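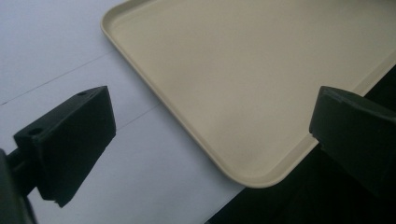

Do students still set the table before dinner?

Mostly for guests, and then with a care that would alarm their parents. On an ordinary evening the table gets a fork, a phone and whatever was cooked in.

Setting the Table in Shared Housing
Course project report, handed in 19/03/2019

Background

Our course asked for a study of "a domestic habit in transition." Our first idea was laundry, but three other groups had claimed it by the end of the first class, so we moved down the hall to the kitchen.

The old rules for laying a table are easy to find. Fork on the left, knife on the right with the blade turned in, glass above the knife, napkin wherever the book you are reading says the other books are wrong. We read a shelf of household manuals and came away with the impression that civilization had been one crooked spoon from collapse for a good part of the last century. What the manuals don't say is who did the laying, every night, and what that person would have done with the time.

We wanted to know what is left of this in two student residences, Sorberg and Dekudau. Sorberg has large kitchens with one long table per floor. Dekudau has small kitchens with a fold-down shelf that the housing office calls a dining area.

Method

We wrote a questionnaire of 18 questions and put a link on the notice boards and in the floor chats. We got 222 usable replies. We had hoped for 500, a number we chose before we had ever asked anyone to fill out a form. Two group members also kept a diary of their own dinners, which was supposed to be a check on the survey and became mainly a record of toast.
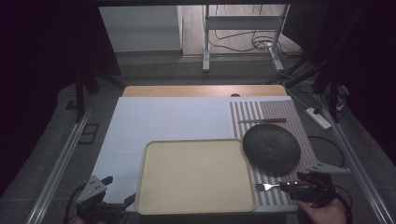

Striped placemat and table knife.

Results

Most people told us they own at least one placemat. Few could say when they last used it. Several keep theirs under a laptop, where it seems to be doing good work.

The fork is safe. It appears in nearly every meal described to us, with the spoon close behind on soup and cereal days (for some respondents these are the same day). The knife is the piece that has gone missing. People cut food in the kitchen, before it reaches the plate, or they cut it with the side of the fork and some determination. When a knife does reach the table, it is often the only sharp one in the house and gets passed along.

Guests change everything. Asked what they would do if a parent came to dinner, people described napkins, matching glasses and in one case a candle. The same people, asked about dinner with a roommate, described a couch. At Sorberg the long table made a difference: floors that cooked together laid out the cutlery in a heap in the middle, and you helped yourself. We think this counts as setting the table. The manuals would not.

The Dekudau replies were shorter and crankier. It is hard to put a glass above a knife on a shelf that slopes.

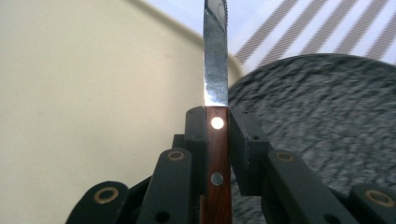
A reader of our draft wrote in the margin that the knife never went anywhere, it just stopped being laid out for people who were having noodles, and that we should have asked what was for dinner before we asked what was next to the plate.

We added this to the weak points, where it has company.

Weak points

We did not ask what people were eating. We also relied on people's own reports, and people are generous about their own napkins. Everyone who answered lives in student housing, so we can't say whether the habit comes back later with a mortgage. Question 2 asked about "formal and/or regular meals," and we no longer know what we meant by that.

If another group takes this over in May, our blank questionnaire is in the course folder. Please fix Question 2 first.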